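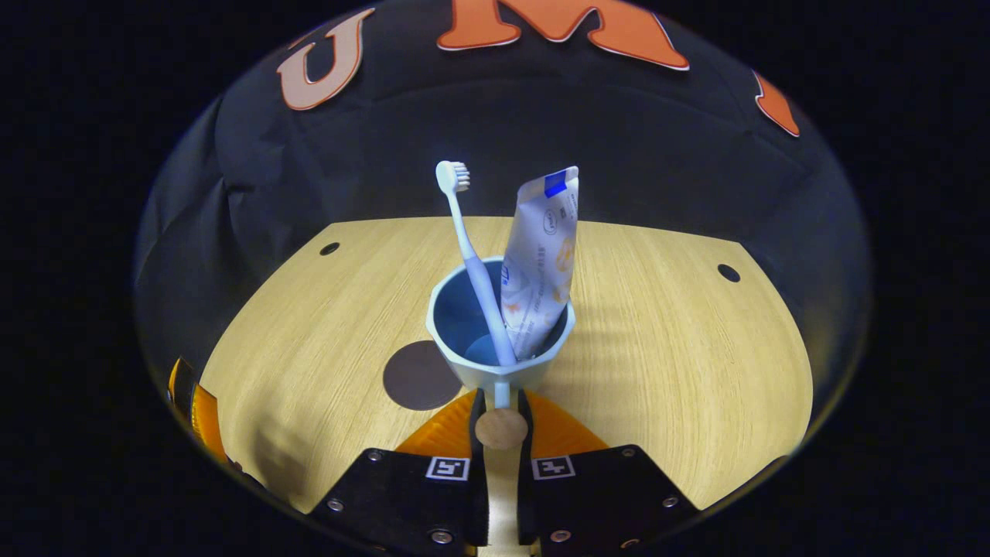 Jueves, noche. Dureza, presión y el baño de arriba

Vuelvo a escribir después de varios días sin hacerlo. El descalcificador está montado, purgado y con la primera regeneración terminada. Anoto lo de hoy antes de que se me mezcle con lo de ayer, que ya me pasó con las lecturas de la caldera en septiembre y luego no hubo manera de reconstruir el orden.

Dato de partida: el agua de Lutach entra en casa a 40 grados franceses. Lo medí con el reactivo de gotas en el grifo del lavadero, antes del filtro, y repetí la medida en el lavabo de arriba. Mismo resultado en los dos puntos. La hoja que reparte Urkora con el recibo da un intervalo tan ancho que no sirve para ajustar nada, así que me quedo con mis gotas. El reactivo está en fecha. El tubo de ensayo lo enjuago tres veces con la propia agua de muestra, porque la semana pasada lo dejé con restos y el viraje salió sucio, de un violeta que no era ni una cosa ni la otra.

El aparato es un Goodall de 24 litros de resina, cabezal volumétrico, sin conexión a nada salvo la corriente. El instalador proponía uno más pequeño. Hice la cuenta en la mesa de la cocina y con el pequeño la regeneración caía demasiado seguida para el gasto de sal que estoy dispuesto a asumir. El grande ocupa más y obliga a mover la estantería de los botes, pero la estantería había que moverla de todas formas para llegar a la llave general, que llevaba años detrás de las latas de pintura.

La llave general, por cierto, no cerraba del todo. Cerraba casi. Con el contador a la vista, la ruedecilla seguía girando con una lentitud que se confunde con la quietud si no se mira un buen rato. La he cambiado por una de esfera, de Getberg, de palanca larga. La palanca tropieza con el tubo de la calefacción al abrir si se monta con el eje hacia la pared. La monté con el eje hacia la pared. La desmonté. Teflón nuevo, media vuelta más, y ahora abre el recorrido entero. Queda con la palanca mirando al suelo en posición cerrada, al revés de lo que espera la mano, y he puesto una etiqueta.

Orden definitivo de la línea, para cuando tenga que explicárselo a alguien o a mí mismo:

Contador. Llave general. Filtro de malla con purga. Reductor. Derivación al grifo del jardín, sin tratar. Retención. Bypass y Goodall. Toma de muestras. Distribución.

El grifo del jardín va antes del aparato a propósito. No quiero sodio en los bancales ni gastar resina en regar. La cocina, en cambio, se ha quedado detrás, y tengo dudas. Para el fregadero me conviene blanda, para beber preferiría la de siempre. Tirar un tubo directo desde el lavadero supone atravesar el tabique de la despensa, que es de ladrillo macizo y tiene dentro un cable que no figura en ningún plano. Lo dejo pendiente.

Ajuste de la mezcla. El tornillo del cabezal venía cerrado de fábrica y el agua salía prácticamente a cero. A cero no la quiero. El jabón no se va de las manos y en la tubería de cobre vieja prefiero que quede algo de cal. Abrí un cuarto de vuelta, dejé correr el grifo de muestras, medí. Poco. Otro cuarto. Me pasé. Retrocedí la mitad. El objetivo era 8 y en 8 se ha quedado, con el grifo del lavabo abierto solo. Con la ducha abierta al mismo tiempo sube, como es lógico, al variar el caudal por cada rama, pero no he medido cuánto. Mañana, si hay luz en el lavadero, porque el cambio de color de la gota con la bombilla amarilla no se distingue bien.

Presión. El reductor lo he dejado en 2 bar. Con eso la ducha de arriba es correcta y sin entusiasmo. Podría subirlo, pero el golpe que se oía en la bajante de la cocina al cerrar el lavavajillas ha desaparecido con este valor y no voy a tocar lo que ha dejado de sonar. El manómetro que traía el reductor marca algo menos que el mío de rosca. Me fío del mío, sin más fundamento que haberlo comprado yo.

El baño de arriba. La cal de tantos años no se va por poner un descalcificador en el lavadero, y esto conviene tenerlo escrito. Lo que hay depositado sigue depositado. He desmontado el aireador del lavabo y el disco de la ducha y los he tenido en vinagre de limpieza durante la tarde. El aireador salió bien, con un golpe seco contra la palma cayó una costra en forma de anillo. El disco de la ducha tiene varias boquillas ciegas que han necesitado alfiler. Una sigue tirando de lado, hacia la mampara.

Para trabajar vacié la repisa: el vaso azul con el cepillo y la pasta, el jabón, el frasco del enjuague. Todo fuera del baño hasta que se fue el olor a vinagre. En la repisa quedó marcado el cerco de cada cosa, cal con jabón, que en frío no salía. Vinagre tibio, papel encima, esperar, rasqueta de plástico. La junta de silicona del lavabo no la he mojado más de la cuenta; está amarillenta y suelta en la esquina izquierda, y un día habrá que cortarla y rehacerla. Tengo el cartucho. No tengo ganas.

La cisterna. Abrí la tapa por comprobar y el flotador rozaba en una columna de cal. Rascado el eje y la guía. La membrana de la válvula de llenado estaba rígida, le di la vuelta y cierra, pero es un arreglo provisional. Pedir recambio. El modelo va grabado en el cuerpo por la parte de atrás, hay que leerlo con un espejo: lo he copiado en la tapa del cuaderno.

Termo. No lo he abierto. Habría que vaciarlo, sacar la resistencia y mirar el ánodo, y hoy no me quedaba ni luz ni espalda. Hay un ruido de ebullición fina al calentar que es cal sobre la resistencia con toda probabilidad. Si el ánodo está consumido lo cambiaré por otro de magnesio. He leído que con agua descalcificada se gasta antes, según la mezcla. Primera revisión dentro de un año y se ve.

Sal. Un saco entero en el depósito, en pastillas. El nivel de agua quedaba por debajo de la sal al terminar, como indica el manual. La regeneración está programada de madrugada y la oí entera la primera vez desde la cama: un motor pequeño, luego un chorro continuo en el desagüe, luego nada, luego otra vez el chorro, más corto. El tubo de desagüe lo tenía metido en el sumidero sin separación y lo he sacado un poco y sujetado con abrazadera, para que no pueda aspirar. Por la mañana el suelo estaba seco alrededor.

Lectura del contador apuntada en la hoja pegada a la puerta del lavadero, no aquí. La hoja tiene columnas: contador, dureza a la entrada, dureza a la salida, nivel de sal, observaciones. En observaciones de hoy solo he puesto «palanca al revés».

Impresión de uso, que no es medida pero la dejo. El espejo, al secarse las salpicaduras, queda con menos puntos. El hervidor no lo he limpiado todavía y por tanto no dice nada. El agua de beber sabe distinta, más plana, y a ciegas creo que la distinguiría. El café me ha salido flojo y no sé si atribuirlo al agua o a que he molido más grueso. Mañana repetiré con la misma molienda de antes y agua del grifo del jardín.

Pendiente: medir con dos grifos abiertos. Membrana de la cisterna. Boquilla torcida. Devolver a la ferretería el codo que sobra. Mirar por qué la bombilla del lavadero parpadea cuando arranca la bomba de la calefacción, que no tiene que ver con el agua y lleva así desde el invierno.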